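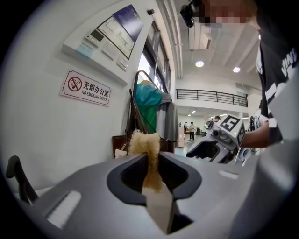
**wurnham36:** Do I have to open probate in a second state just for a cabin? My aunt left me her place on Lake Vullari, but she lived and died one state over.

**deedbox:** Usually a short second case, called ancillary probate, gets filed where the land is. My cousin's filing fee was $328.

**pinehook:** Eh, depends on the deed! If there's a joint owner or a transfer-on-death deed, you may skip it. Check before paying anybody.

**deedbox:** Fair, but most old cabins have neither.

**wurnham36:** Deed is just in her name, ugh. Jisberg & Bognár quoted me over $2,000.

**pinehook:** I'd get a second quote. Ask if it's a flat fee.

**wurnham36:** Will call around in August.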